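The back study at Burkura: desk, drawer and floor

The study is the smallest room in the Burkura house, built in 1868, and the last one to be fitted out. The light floor was laid in February, then the white desk and the grey storage unit went in.
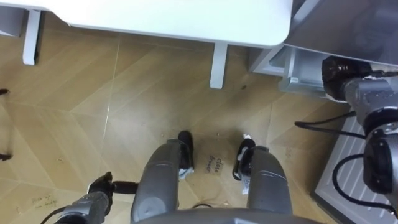 Drawer open, next to the white desk. Floor planks in the Grostuleck chevron pattern.

The boards were chosen first and the furniture was matched to them. We wanted a pale tan with some honey in it — nothing darker. The floor came to 750 pounds, with 30 more for delivery.

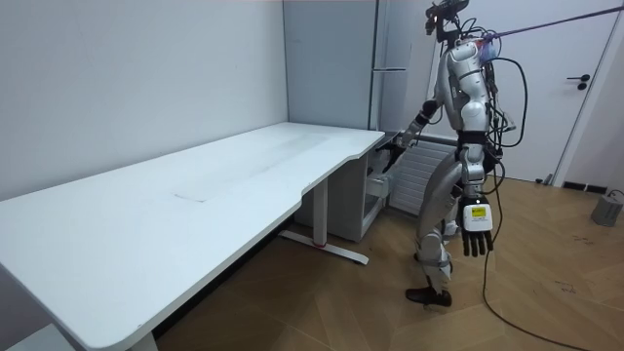
The long white desk, with rounded corners and a curved cutout near the right end.

The desk is from Casado. The top shows marks and smudges and needs wiping down often. A damp cloth is enough for most of them. 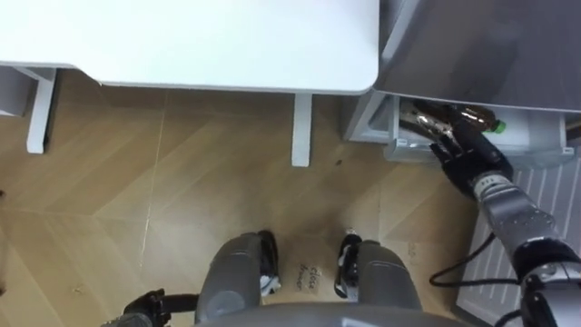
Burkura, 2020-03-30

An amber-brown bottle with a green cap, on its side in the open drawer. Taller bottles go in the hall cupboard. The hall is next, and those pictures will go on the Mevov page.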